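The Flower Carpet and Everything on It

I grew up thinking a living room had to be beige. Then I started writing about other people's houses, and I've been jealous of pattern ever since! Matching damask on the sofa and the armchair, great big chrysanthemums all over the floor, and nobody fainting from it.
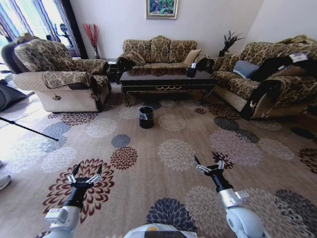
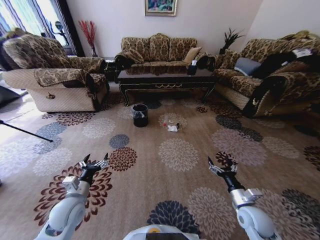
Big blooms, a glossy dark coffee table and a little lined wastebasket out on the carpet.

My friend Lucie Campbell, who sells secondhand furniture in Millevgate, swears a busy carpet is the best thing that can happen to a family room. Crumbs vanish (for a while, anyway), and you can pull three colors out of one flower and call it a scheme. She paid $397 for hers in February and had it rolled out before she'd even moved the sofa.

The trouble is that small trash vanishes too. A candy wrapper on maroon petals is practically camouflage, and I've stepped on more of them than I care to admit. So I've copied Lucie and brought the wastebasket out of the corner when I tidy. Tissues first, then wrappers, then whatever is hiding by the table legs. Give me 15 minutes and a podcast and I'm happy.

Curved legs are pretty but they collect fluff, so I go around mine with an old paintbrush. And black lacquer shows every fingerprint, which I've decided to live with, except when my mother visits. Then out comes the soft cloth, and the throw on the armchair gets straightened about six times before she rings the bell.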